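Switching the lettuce to a recirculating setup

February 1, 2020

I moved the lettuce from hand-watered pots to a recirculating channel system over the winter. These are my notes on the parts, the nutrient mix and the readings.

Hardware

The channels are Enis, the 3 inch square profile, bought from the hydroponics counter at Lebrun in Enodstead. Each one takes 9 net cups. They are set at a slope of 1 in 40, which I checked with a level and a shim at the high end. The reservoir is an opaque tote with a lid. Opaque matters, as light in the tank grows algae and algae eats oxygen.

The pump is rated at 238 gallons per hour at zero head. At the height I need, the chart on the box gives a good deal less, and it is still more than the channels want, so I put a ball valve on the return line and bleed the extra back into the tank. That also stirs the solution. I skipped the air stone.

Grakness end caps fit the channels with a bead of silicone. The ones sold with the channels leaked at the drain side and I went through two sets before giving up on them.

Mixing

I use a dry three-part feed. Weigh each part on its own and dissolve it fully before the next one goes in. Calcium nitrate always goes last. If it meets the sulfate while both are concentrated you get gypsum, a white grit that sits on the bottom and never goes back into solution.

My tap water reads 200 ppm before anything is added, so I count that toward the total. For seedlings I stop at 560 ppm, and for plants past the fourth true leaf I go to 840.

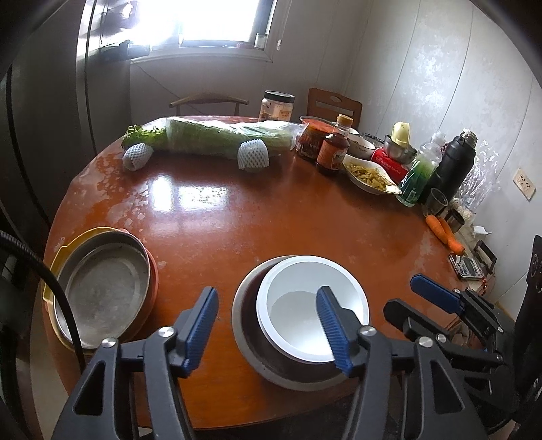 pH and top-ups

Target is 5.8 to 6.2. Mine drifts up by 0.3 over two days when growth is strong. I correct with diluted phosphoric acid, wait an hour with the pump running, then read again. Correcting twice in a row without waiting is how I ended up at 4.9 in the first week.

Top up with plain water between changes. If ppm climbs, the plants are drinking more than they feed and the mix is too strong. If it falls, go up a little at the next change. I do a full change every 3 weeks.

Still open

Root mats are starting to slow the flow in the lower channel. I may drop to every second hole for the next sowing. The tank will also need shade by May, when the porch gets afternoon sun. I have a sheet of foil-faced foam left over from the garage door and will try that first.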